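Casemthorpe Community Help > Robotics > Research Methods

Reported success rate for a two-arm bag-packing policy: how should partial trials be scored?

Funness
Posted April 28, 2024

Our group is preparing a short methods report on imitation learning for a two-arm packing task, in which candy packets are placed into a paper gift bag. The policy was trained on 200 demonstrations and evaluated over 100 trials. Reviewers have asked how we treat trials in which one packet is placed and another remains on the table. At present these are recorded as failures. Is there an accepted practice?
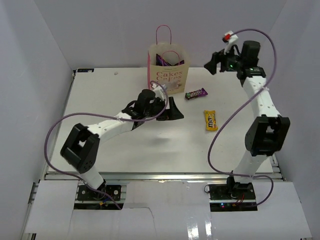

Skistico

The usual practice is to report both measures. Full-task success should remain the headline figure, and a staged score should be given beside it, with credit assigned per packet. The following points should be stated in the report:

- The scoring rule, fixed before evaluation begins.
- The starting layout, including the angle of each packet and the position of the bag. A packet lying near the bag and one nearer the front edge are different problems and should be tabulated separately.
- The time limit, and whether a second grasp attempt is permitted.

We also repeat training with 5 random seeds. A single seed is difficult to defend.

Workneh

Just count them as half. We did so in June and no objection was raised.

Skistico

A flat half credit is acceptable only where there are exactly 2 packets - otherwise the value has no clear meaning. I would advise against it in a written report.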